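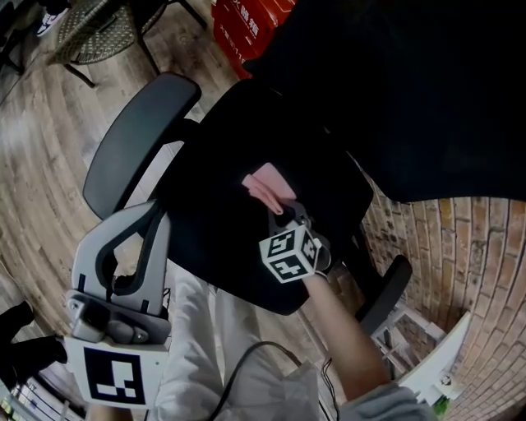 dunmore_k wrote:
A dry cloth first, then a damp one. If you start with a damp cloth on a black seat you turn the dust into gray streaks and then you're chasing them until dinner. I've had a mesh chair for 7 years and the seat gets done once a month, the back maybe twice a year.

pellet76 wrote:
Vacuum before any cloth. Brush attachment, low setting. A cloth just moves the crumbs to the seam at the back of the seat, and they stay there.

dunmore_k wrote:
Depends on the vacuum. Mine pulled the mesh enough that I stopped.

oatfield wrote:
Same question from me as the first post, but for the armrests. Mine are the padded black kind and they've gone shiny where my elbows go. I tried dish soap in warm water. The pads came out clean and still shiny.

pellet76 wrote:
Shiny is wear. You can't wash it out. Bendeslow sells slip-on covers, they go over most pads. I have a pair. They slide a little.

lintroller wrote:
I'd skip the covers. Two of mine split along the stitching before December. New pads are a few screws from underneath, look up your model before you buy.

marshgate wrote:
Has anyone used the Clomis foam on fabric seats? The can says to leave it on for 6 minutes. I did that and got a ring.

dunmore_k wrote:
You get a ring if you only do the spot. Do the whole seat, edge to edge, and blot it with a cloth that doesn't shed. I'd try it underneath first.

lintroller wrote:
Disagree on foam for a daily chair. It takes all night to dry and the padding smells if you sit on it early. Barely damp microfiber, wipe in one direction, done.

marshgate wrote:
I work from home so all night is fine. Smell I can't have.

oatfield wrote:
What about a chair by an old brick wall? Mine drops grit on everything and it's on the seat again by morning.

pellet76 wrote:
Move the chair out from the wall and throw a sheet over it at night. There's a sealer for brick too but I haven't used one.

oatfield wrote:
It's a rental, so the sheet. Ordering pads tonight.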